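Devuélvanme los diez céntimos del casco

Llevo semanas dándole la lata a todo el que se me sienta al lado con el mismo tema, así que lo escribo de una vez y dejo en paz a mi familia. Quiero que vuelvan los envases retornables. Los quiero en el súper de mi calle, con su caja de plástico duro, su tique arrugado y su cola de gente cargada de botellas.

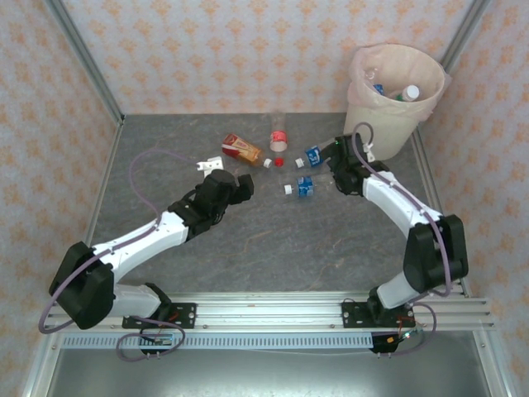
Me crié encima de una tienda de barrio y los cascos eran mi paga. Bajaba con la bolsa de malla, la señora de la tienda miraba los cuellos uno por uno (si estaba mellado no te lo cogía, y no había discusión posible) y yo subía con monedas y, casi siempre, con un chicle. Había niños que hacían la ronda por los portales. Un verano, creo que fue en agosto, mi hermana y yo juntamos 117 botellas de gaseosa entre las fiestas y las obras de la esquina, ¡117!, y con aquello nos compramos unas aletas que mi madre todavía guarda en el trastero.

Ahora vivo en un edificio con cinco cubos de colores en el patio. Separo, claro que separo, enjuago los yogures y hasta despego etiquetas cuando tengo el día bueno. Pero bajo la bolsa y me quedo con una sensación rara, como de haber echado una carta a un buzón de un país que no conozco. ¿Adónde va todo eso? Pregunté en el ayuntamiento y me dieron un folleto muy bonito con una hoja sonriente en la portada.

Mi amigo Colin Inskip, que vive en Grirthorpe y viene a vernos cada primavera, me discute todo esto con mucha paciencia. En su pueblo pusieron un sistema de depósito en la cooperativa, con una marca de refrescos local que se llama Zisar, y él lo odia. Dice que tiene la galería llena de botellas vacías, que huele a naranja fermentada y que la última vez fue con 41 y le devolvieron 11 porque el tapón no era el bueno. Yo me río, pero le entiendo. Guardar vacíos en un piso de los de ahora es un incordio, y el que tiene dos críos y ningún balcón no está para coleccionar cristal.

También me dicen que el lavado gasta agua y que los camiones van y vienen. Pues sí. No soy ingeniera y no voy a ponerme a hacer números en una servilleta. Lo que sé es cómo me porto yo, y yo, con una moneda de por medio, me porto mucho mejor. En las fiestas del barrio pusimos un euro de fianza por vaso y pedimos 500 vasos pensando que nos quedaríamos cortos. Al día siguiente la plaza estaba limpísima - vale, menos las pipas, las pipas no hay fianza que las arregle - y los chavales andaban recogiendo vasos de debajo de los bancos con una dedicación que ya querría yo para los deberes.

Y luego está lo de la conversación, que a lo mejor es lo que más echo de menos. Devolver el casco te obligaba a hablar con alguien. Te preguntaban por tu abuela, te enterabas de quién se casaba, te colaban un melón que no habías pedido. Si algún día ponen una de esas máquinas que se tragan la botella y escupen un vale, la usaré, faltaría más, pero pido por favor que la pongan al lado de la frutería y no en el aparcamiento del sótano.

Mientras tanto he encontrado una bodeguita, Loltska, que rellena garrafas de vino y te descuenta el envase si lo llevas limpio. Me pilla a tres paradas de autobús y el tinto es regular, tirando a áspero. Voy igual. El chico del mostrador ya sabe que me gusta charlar y me mira el cuello de la botella al trasluz, muy serio, antes de abrir la caja.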